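# Meet the Pultik, a Robot Arm That Practices with Toys

Have you ever played kitchen? Then you already know a lot about what a Pultik has to learn!

The Pultik is a robot arm kit made by a company called Dierckx. It comes in a big flat box with the arm in pieces, a bag of bolts, and a gripper, which is the part that works like a hand. Schools and science clubs can order one, and so can families (with a grown-up, please, because putting it together takes a whole afternoon and some of the bolts are very tiny).

A gripper has a much harder job than you might think. Your hand has five fingers and soft skin that feels everything. The Pultik's gripper has only two fingers. They open, they close, and that's it! So how can two fingers pick up a round thing, a flat thing, and a long skinny thing? They practice on all of them. Toy food and play dishes are great for this, and they come in lots of shapes.

Near the gripper there is a little camera, about where your wrist would be. Imagine if you had an eye on your wrist! When you reached for a cookie, you would see your own fingers going in front of you.
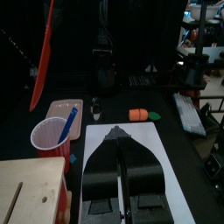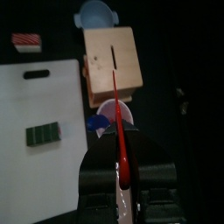
*Two views from the wrist camera. The red spoon is in the gripper in the second one.*

**Jestlow Kids Science Desk**

A spoon is a tricky thing to hold. Grab it by the end and it can swing around. Squeeze too softly and it slips, but squeeze too hard and a thin plastic one might bend. Try it at home: pick up a spoon using just your thumb and one finger, then turn it so it points straight up. Now try to drop it into a cup without touching the rim. Pretty hard, right?

The program that runs the arm is called Muvby. You can start with the 12 practice games that come with it, like "park the spoon" and "carrot taxi." In carrot taxi you move a toy carrot from one side of the table to the other, and the arm saves every move so you can play it back. Once you know those, you can make up your own games. Muvby has room to save 200 of them!

We tried the kit in December and had a great time. Carrot taxi was our favorite. The part we liked least was the instruction book, which has very small pictures, and step 13 took us three tries. The arm is also slow. If you want something that zooms, this will feel like watching a turtle set the table. We liked the turtle speed, though, because you can really see how each move works.

**Words to know**

- **Gripper:** the part of a robot that grabs things
- **Joint:** a place where the arm bends, like your elbow
- **Program:** the steps a computer follows

Dierckx says the kit is for ages ten and up. Younger kids can help choose the toys and call out the moves.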